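In Defense of the Slow Errand

My aunt Bronwyn Hoani has never in her life gone out for one thing. If she needed a stamp, she would leave the house at nine and come home at one, having bought the stamp, returned a casserole dish, heard the whole story of somebody's knee and sat for a while on the bench outside the bank in Tedolport (she says it gets the best sun in town, and she is right). When I was a kid and had to go with her, I thought I would die of it. I used to lie down on the back seat of the car and groan.

I am now older than she was then, and I have come around to her way of thinking so completely that my own children lie down on the back seat and groan at me.

What brought this on is that our family signed up last year for one of those plans where everything comes to the door. Groceries, light bulbs, dog food, the lot. I don't want to be unfair to it. When my husband had his back surgery it was a real blessing, and I know plenty of people with small babies or bad hips or two jobs who couldn't manage without it. I would never tell them to get in the car. But I don't have a baby or a bad hip, and somewhere in the spring I noticed that I had gone from Sunday supper to the following Thursday without talking to a single person who wasn't related to me or on a screen. I work from home, you see. The errands had been my whole social life and I had canceled them to save 40 minutes.

And what did I do with the 40 minutes? I would love to say I read novels. I looked at my phone, mostly, and I reorganized the spice drawer, and then I was in a bad mood at dinner.

So in May I started going out again. I picked Tuesday, for no better reason than that the hardware store is quiet then, and I made myself a list on paper and went on foot where I could. Vernon Doucette still runs the hardware store, and he still won't sell you a thing until he understands what you want it for. I went in for a washer. I came out with the washer and a fairly strong opinion about my kitchen faucet – his, really, but I have taken it up as my own. You could call that a waste of half an hour. The faucet doesn't drip, though, and I knew how to fix it myself, and the next time I went in he asked me how it was doing, as if it were a nephew.

People tell me this is nostalgia, and maybe there's some of that in it. Small towns have always had their share of gossip and nosiness, and a person who wants to be left alone has every right to be. I have had mornings when I crossed the street to get away from a conversation about gutters. Still, I think we gave something up without ever being asked about it. A town of 3000 people can't keep a shoe repair shop going on good wishes. Somebody has to bring in shoes. Duangjai Nuchit, who does alterations next to the post office, told me that most of her customers come in because they were already walking past on the way to something else, and if the something else goes away then so do they.

I asked her whether she minded the chatting, since it must slow her down. She laughed and said she gets through more hems when there is company.

I don't have a grand plan to offer. I haven't given up the deliveries altogether, because the dog food comes in a 30 pound bag and I am not a fool. But I do think most of us could take one thing off the cart each week and go and get it in person, slowly, with time left over for whoever happens to be standing there.

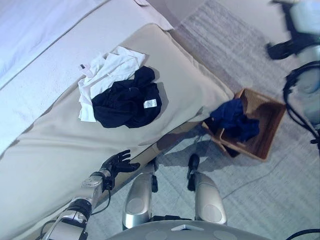
My aunt, by the way, is still at it. She called last week to tell me she had been out for a lemon and it had taken her until lunch, and then she spent a good long while telling me who she had run into, and I sat down on the stairs and listened to every bit of it.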